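Rinent Portable Audio Player
User Guide, Revision 5
Published by Moroz Customer Documentation, April 19, 2025

Section 2. Setting Up and Loading the Player

This section explains how to charge the player, connect it to a computer, copy music to it, and set the listening options. Please read Section 1, Safety Information, before you begin. The instructions apply to all Rinent players sold with the clip and the short charging cable. Owners of earlier players with a fixed cable should follow the separate leaflet supplied with those units.

2.1 Charging the battery

The battery leaves the factory partly charged. Charge it fully before the first use.

1. Slide the rubber cover away from the port on the lower edge of the player.
2. Insert the small plug of the charging cable with the printed arrow facing the screen.
3. Connect the other end to a powered USB port or to a wall adapter rated for this player.
4. Leave the player connected until the battery symbol stops moving.
5. Remove the plug by its molded grip. Do not pull on the cable.

Note: If the battery has been left empty for a long period, the screen may stay dark for several minutes after the cable is connected. This is normal. Do not press the reset button during this time.

Caution: Do not charge the player inside a closed bag, under bedding, or in direct sunlight. Stop charging at once if the case swells, changes color, or gives off an unusual smell, and contact the service department.

2.2 Turning the player on and choosing a language

1. Press and hold the power key until the Rinent name appears.
2. Turn the wheel to move through the list of languages.
3. Press the center key to accept the language shown in bold.
4. Set the clock in the same way. The hour is set first, then the minutes.

The player keeps the clock running while it is switched off. If the battery is allowed to empty completely, the clock must be set again. The language setting and any playlists are not affected.
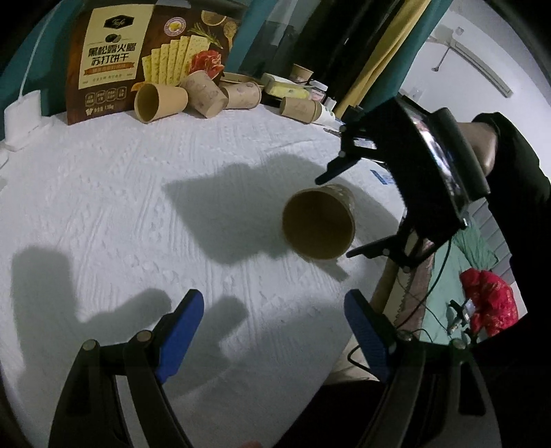
The player switches itself off after five minutes without playback or a key press. This interval can be changed under Settings > Power > Auto Off. Selecting Never shortens the time between charges and is recommended only when the player is connected to a docking speaker.

2.3 Installing Trustmont Library

Trustmont Library is the desktop program used to copy music, make playlists, and update the player. A computer that already has an earlier release must have it removed before the current release is installed.

1. Close all other music programs.
2. Start the installer and read the license terms.
3. Select the folder in which the music collection is kept. The program does not move or rename the original files.
4. When the installer asks for a device, connect the player and wait for its name to appear.
5. Select Pair, then confirm with the center key on the player.

One player can be paired with two computers. To pair it with another, first open Settings > Computers on the player and remove one of the existing entries. Music already stored on the player stays in place when an entry is removed.

2.4 Copying music

1. Connect the player and open Trustmont Library.
2. Mark the albums or single tracks to be copied. The bar at the foot of the window shows the space remaining.
3. Select Copy to Player.
4. Wait until the message Safe to Remove appears on both screens.
5. Disconnect the cable.

Caution: Disconnecting the player while files are being copied can damage the music index. If this happens, the player may show albums with no tracks – the tracks are usually still stored but cannot be listed. Select Settings > Storage > Rebuild Index and leave the player connected to power until the process ends.

A playlist can hold up to 200 tracks. Longer playlists are divided when they are copied, and the second part takes the same name followed by the numeral 2. Track names longer than 86 characters are shortened on the player screen. The names in the computer collection are not changed.

Protected files bought from some older stores cannot be played. They are marked with a gray padlock in Trustmont Library and are passed over during copying.

2.5 Setting the volume limit

The volume limit is intended for parents and for listeners who use the player for long periods.

1. Open Settings > Sound > Volume Limit.
2. Turn the wheel to the highest level that should be allowed.
3. Press the center key, then enter a four-digit code if the limit is to be locked.

Keep a written record of the code. The service department cannot read a code from the player. A forgotten code can be cleared only by a full reset, which also erases stored music.

2.6 Fitting the Iltirwood case

The Iltirwood case is sold separately. Before fitting it, wipe the player with a dry, lint-free cloth; grit caught between the case and the screen will mark the surface. Place the upper edge of the player in the case first, and then press the lower corners down until both are seated. Check that the wheel turns freely. Remove the case before placing the player in a docking speaker.

Scratches and other surface wear from ordinary use are outside the limited warranty. The full terms are given in Section 5.

2.7 Help with setup

Have the serial number ready when contacting the service department. It is printed beneath the clip and is also listed under Settings > About.

Setup and pairing inquiries: Antonina Fedoruk, Customer Support
Repairs and warranty claims: Zakhar Hutsuliak, Service Department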